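Home Notebook Cells Procedures Search
0 comments 2 shares

Bench notebook, Clemside — May
Cell 2, flat item handling. Entry by E. Nicholas

09:40

Continuing the rewrite of the setup rules for the two-arm cell. The old sheet came over from the Bowen line and assumes a fenced area with one arm and a fixed nest. Most of it does not apply. Keeping the numbering so that old log entries still point to the right rule.

Rule 1, clearing the table. Old text: "Work area to be tidy." Not checkable. New text: before an episode starts, the tabletop holds the task item and the parts of the arms that normally rest over it. Pens, tape, labels and cups go to the side bench. Marks in the finish are allowed. Loose debris gets wiped off, including specks, as the segmentation has picked up small dark spots as objects before.

Rule 2, home pose. Both arms parked at the table edges, grippers open, before anyone reaches in. The operator says "parked" out loud and waits for the second person to repeat it. Brevulska has been doing this for a while and their people no longer find it silly.

Rule 3, speed. With a person inside the tape line, the arms are on hold. No slow mode as a substitute. The old sheet allowed 300 mm/s with a hand on the stop button. I have struck that. If we want motion with a person in reach it needs its own risk assessment, with force limits measured on this gripper, and we have not done that work.

Rule 4, stop check. Press each stop once at the start of a shift and once after any cable has been moved. Log the time and initials. A stop that needs a second press counts as failed and the cell stays down.

10:55

Item placement, rule 5. This took most of the morning. Flat items give trouble when they sit too near an edge: the wrist runs out of room and the planner picks an awkward elbow. Proposed wording:

"Place the item flat, long side parallel to the far edge of the table, with at least 60 mm clear on all sides. It does not have to be centered. Do not square it up with a ruler."

The last sentence is deliberate. If every start is identical the policy learns the spot and falls apart when the item moves. Small variation by hand is wanted, large rotation is a separate task and gets its own code.

Hanging folders need an extra line. The hooks stick out past the body, so clearance is measured from the hook ends. Hooks go toward the far edge. A bent hook is a reject: it can catch a fingertip pad, and then the arm drags the whole folder with the force reading still in range. Put rejects in the bin under the side bench and do not straighten them.
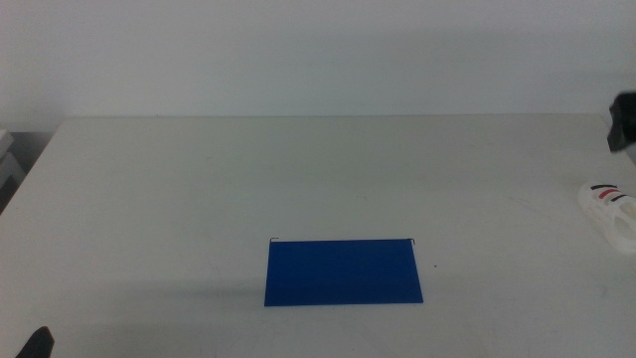
Fig. 1. Blue folder, hooks to the far side. Speck right of folder, see rule 1.

Orientation meets rule 5. The speck is a rule 1 fail, so this one is marked "setup, not clean" and stays out of the reference set. Wipe down before the next start. Faint smudges on the white top can stay.

11:30

Rule 6, lighting. Istitz specify a lux range at the table. Our meter is out of calibration and I am not going to write down a number we cannot check. Interim wording: blinds shut, overhead lights on, no desk lamp aimed at the table. Soft shadows are accepted. Hard-edged shadows across the item are not.

Rule 7, naming. Episode number, task code, operator initials. No free text in the file name — notes go in the log. Next free number is 1171. Failed setups keep their number and are never reused, even if the arms did not move.

Open points:
— Does the 60 mm hold for thicker items? Untested. Leave it limited to flat goods for now.
— Rule 3 needs sign-off before the sheet is posted. Old sheet comes down the same day.
— Check whether the tape line still covers the full reach of the right arm. The base was shifted when the table was changed.
— Order wipes that leave no lint.

Draft is in the shared folder as setup rules, rev 2. Comments in the margin, please, and initial them.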